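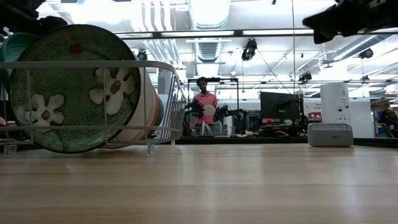
Photo: Chathurika Miah / Nanix

Lelano Hearing Recorder
For courtrooms, tribunals and swearing-in ceremonies

The Lelano is a four-channel sound recorder for the official record of a hearing. It was developed by Nanix together with court clerks, and it is meant for the clerk who must also call the case, find the file and answer the door. Each channel has its own microphone input and its own volume light. Judge, witness and the two parties are recorded on separate tracks, so the person who types the transcript can listen to one voice alone when two people speak at the same time.

Recording begins with one large button on the top of the unit. To stop, you must hold the button for three seconds. We made this change after the first model, where a heavy file placed on the recorder could end the recording.

The log

During the hearing, the clerk can press the Mark key when a new witness takes the oath, when an exhibit is shown or when the judge gives an order. Every mark receives the time from the internal clock, and a short note can be added later on a computer. The log is saved next to the sound files and can be printed as a simple list.
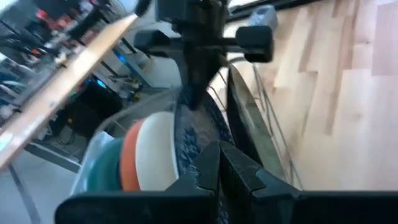 Marks cannot be deleted. If the clerk has pressed the key by mistake, the mark may be labeled "void", and it remains in the list with this label. Some customers asked us to allow full deletion, but we prefer to keep it as it is – a record with missing lines brings more questions than a record with one void line.

The internal memory keeps 900 hours of sound. A second copy is written to a removable card at the same moment, and the recorder will give a warning tone if the card is full or is not inserted.

Placing the unit
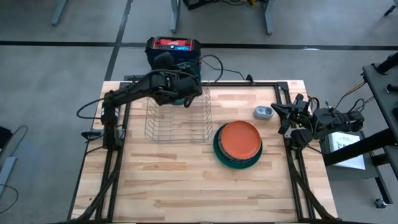
The recorder should stand on the clerk's table, within reach of the hand, and the microphones should be connected before the public enters the room. Please keep the cables away from the side where people sit. In the photo a black cable loops out behind the table, and we recommend the same route for the microphone lines. A wooden tabletop carries the sound of pens and knocking fingers quite well, therefore a felt pad is supplied with each microphone foot. For very old tables the Urkel floor stand can be ordered separately.

Technical data

Channels: 4, recorded separately
Memory: 900 hours, plus removable card
Weight without cables: 533 g
Power: 19 V adapter, supplied
Backup battery: built in, charges during use
Price: $1,107 per unit, microphones included
Warranty: two years 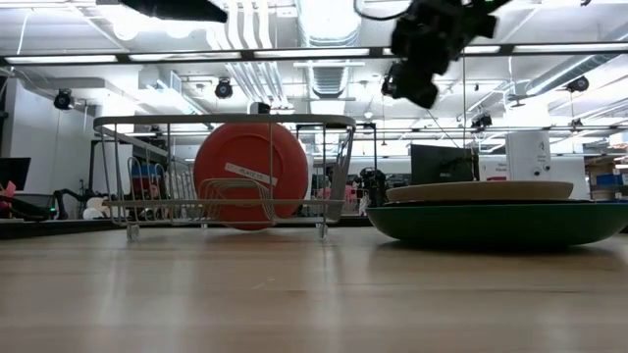

A red-orange plate in a wire dish rack on a light wood table.

Ordering and training

Orders are handled by our Wijesinghe office. Public courts may pay after delivery, against a signed purchase order. Please write on the order how many courtrooms will be equipped and if you need the wall bracket.

A training session for clerks is included with the first order. It is given by Nilmini Ekanayake and takes one morning. The next group session for new customers is in October, and places are given in the order in which the requests arrive.

Spare felt pads, cards and adapters are always in stock.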